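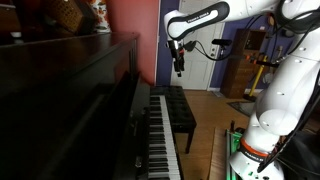

Florence Landry told me I should start with the money, as that's what anyone who inherits a piano really wants to hear about. So okay, Florence, money first!

My aunt's upright cost me 2000 dollars before I'd played a note on it. That was movers, two tunings and a repair to the pedals. The piano was free. (Wait for the laugh. If there isn't one, keep going.)

Ask who here has a piano at home. Then ask who's had it tuned this year. Hands go down fast.

Okay, moving. Mine came from Skekbridge in April, up six steps and around a corner, and I had measured the front door but never the hallway. Measure the hallway! Dale Simard did the job with four people and a board, and I stood in the kitchen and couldn't watch.

Next, where it goes. I had picked the spot by the radiator because it looked nice there - bad idea, and my tuner Chantal Caron said so before she had her coat off. Dry heat is rough on the wood and the pitch wanders. Inside wall if you can, away from the vents.

Tell the Rutberg story here if we're on time. Skip it if Mervin is waving at me.

Tuning. Let the piano sit a few weeks in the new room first, then call. Mine was so flat that Chantal did one rough pass to pull it up and came back later for the proper one. I thought I was being upsold. I wasn't, and I did apologize.

Last bit is playing it. I took lessons as a kid and quit, and now I do twenty minutes after supper, mostly the same waltz, badly, and I love it.

Questions. Isabelle has the handout with the tuner list.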